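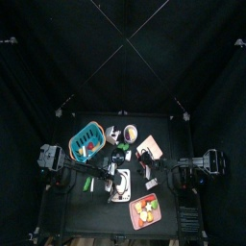 Ekua Abugri wrote that she had reached the gate of Trukutness Castle at half past four, paid for parking, and learned that the last admission to the keep had been at four. She asked whether the website could set out the steps for a visit in the order in which they are needed. The following guidance has been prepared in response.

How to Plan a Visit to Trukutness Castle

Updated June 7, 2024

Step 1. Choose your ticket
The grounds ticket covers the outer ward, the sea wall and the chapel ruin. The full ticket adds the keep and the powder store. Tickets for the keep are issued for a set entry time and may not be exchanged at the gate. During August, full tickets should be reserved before travel.

Step 2. Check the tide
The castle stands on a tidal islet and is reached by a causeway from Huvham. Safe crossing times are posted at the Huvham end and on the harbor notice board. Visitors must not begin a crossing outside the posted times, even if the roadway appears clear.

Step 3. Travel to Huvham
Bus 17 runs from the railroad station to Huvham harbor. Drivers should use the upper parking lot, as the lower lot is reserved for permit holders and coaches. The walk from the upper lot to the causeway is 637 yards, with one short flight of steps. A level route follows the harbor road.

Step 4. Enter through the landward gate
Have your ticket ready. Large bags must be left at the gatehouse. Dogs on a leash are admitted to the grounds but may not enter the keep.

Step 5. Follow the marked route
Begin with the powder store, continue along the sea wall, and arrive at the keep five minutes before your entry time. The stair in the keep is narrow and steep, with a rope handrail on one side only. Visitors who prefer not to climb may view the great hall at ground level.

Step 6. Return across the causeway
A bell is rung 3 times when the crossing period is nearing its end. All visitors should then proceed to the gate without delay.

Questions about group visits should be addressed in writing to Fraser Leckie at the Huvham visitor office. Please state the size of the group and the preferred entry time.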